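Refurbished Dell tower, cover-off grade
Sold by Widamis Surplus, refurb counter

Condition: used, tested, dusted. Colour: the usual.
Warranty: 48 days, parts and labour
Pickup or flat-rate courier

If you need a computer that will sit under a desk and be ignored for years, we have a shelf of them. They came out of an office that had decided to go paperless and then, it would seem, computerless. Each one has been opened, cleaned and run on the bench for 16 hours by Jalen Boateng, who signs a tag and ties it to the handle. Please don't peel off the tag. He checks.

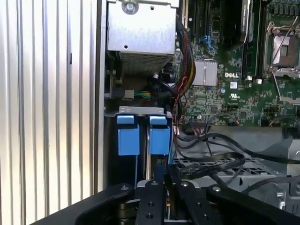 Buyers mostly ask whether they can get in there and change things. Yes, and we'd encourage it, provided you own a screwdriver and some patience. The power cables come down in one thick black-braided bundle beside the silver enclosure, so tuck them back where you found them before the cover goes on. The finned heatsink on the green board stays put. If you feel an urge to improve it, go for a walk.

What you get: the tower, a power cord and a printed sheet of our bench results. Keyboard, mouse and monitor are extra, and the mouse is nothing to get excited about.

Not supplied: an operating system, games, or sympathy about the fan at start-up. It settles down.

Returns are accepted within the warranty period — bring the tag. Orders of more than 200 units go through Mareike Wunderlich, who will want to know what on earth you're doing.

Stock list updated June 2025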